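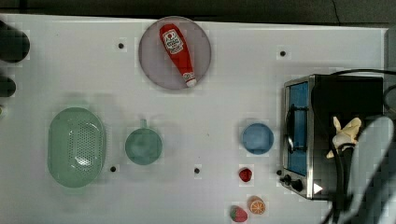
The practice table at the Fenport Robot Kitchen Club, with the ketchup on its plate.

How does a robot learn to tidy a kitchen?

Have you ever been asked to clear the table when you would much sooner be outside? Then you may like the students in our club, who are trying to get a robot arm to do it! They named their project Stusodari, a word Keegan Melnyk made up on the bus, and they have been working on it since December.

A robot doesn't know what a cup is, or a strawberry, or a toaster oven. It has to be shown, again and again. So one student steers the arm through a job, slowly and carefully, while the computer remembers every move. Then somebody else has a turn, and then somebody else -- the team hopes to save 1,000 turns before the spring show, so there is plenty of steering left for everyone.

Why is a banana tricky?

Think about how you pick one up. Your fingers feel when to stop squeezing, and you hardly notice them doing it. A gripper has to be taught how hard to press, and a peeled banana has floppy bits of skin pointing every which way, so it's hard to know where to take hold. Aroha McKinnon, our coach, likes to start new members on a cup and save the banana for later. 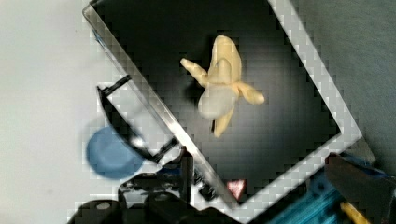
Try it at home

Ask a friend to close their eyes and be the robot. Now guide them to pick up a spoon using only words, like "left a little" and "down a little more." You may need 20 tries, and that's just fine!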